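Section 7: Fingers, wrist camera and the cord routine

Applies to the two-arm Zirkenora cell at Eltville. Written by Kai Hinrichs, checked by Dirk Strobel. Where it disagrees with the Erness handbook, follow this one. The handbook says the fingers are "maintenance free for the life of the arm". We have yet to see a finger that was.

7.1 Before you start

1. Finish or cancel the running job. Don't pause it. A paused job resumes when the guard circuit resets, whatever the screen tells you.
2. Park both arms over the table and open the grippers.
3. Press the emergency stop, then lock out the isolator and keep the key in your pocket.

CAUTION: Erness claims the wrist brake holds with power off. Assume it doesn't. Keep your head and forearms out from under the arm.

7.2 Checking the fingers

4. Wipe the inner faces with a dry cloth. No solvent, even the one sold for the purpose.
5. Look at the notch on each finger. The two should face each other squarely when the gripper is open. If one sits higher, the finger is on crooked and no amount of software offset will fix it.
6. Check the finger screws with the torque driver. Anything that turns gets removed, cleaned and refitted.
7. Restore power, bring up the wrist camera and compare the view with Figure 7-1. Both fingers should show in the foreground, with tabletop visible through the gap. 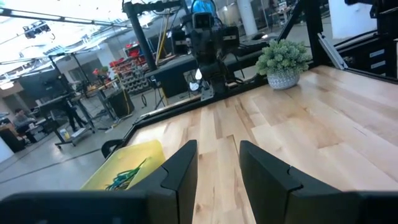
Figure 7-1. Wrist camera view, gripper open, second arm across the table.

NOTE: The self-test reports "camera aligned" if it gets any picture at all. It passed one that was pointing at the ceiling. Use your eyes.

7.3 Checking with cords

The handbook's grip test uses a rigid block. A block is about the easiest thing a gripper will ever be asked to hold, so the result tells you very little about the work we do. Cords are closer to the truth.

8. Lay the test cords on the table in loose loops. Don't straighten them.
9. Set the speed to 14 per cent. The default is 100, and we can't think of a good reason for it.
10. Have one arm lift a cord by its end while the other waits, fingers open, clear of the table.
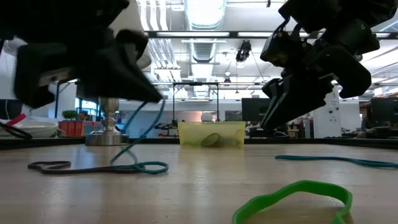 11. Watch the cord at the fingers, not the force reading. The reading lags, and it has shown a firm grip on thin air more than once.
12. Lower the cord, open the fingers and back away. If the cord follows the gripper up, look for a burr on the inner face or grime in the notch.
13. Repeat with the other arm. Don't copy results across. The arms came in the same shipment from Costigan and still don't behave the same.

CAUTION: If a cord snags, hit the stop before reaching in. Jogging the arm to shake it loose is how we bent a finger in February.

7.4 Service interval

The counter asks for new finger pads every 300 hours. Treat that as a sales schedule. Replace pads when they're glazed, torn or lifting at an edge, and write the real hours in the log so we have our own figures to argue with.

If error 29 comes up after a pad change, reseat the wrist connector before you phone support. They'll ask you to reinstall the controller software, and that wipes the saved park positions. Back those up first if you must go down that road.

Leave the speed at 14 per cent for the first job after any of this work.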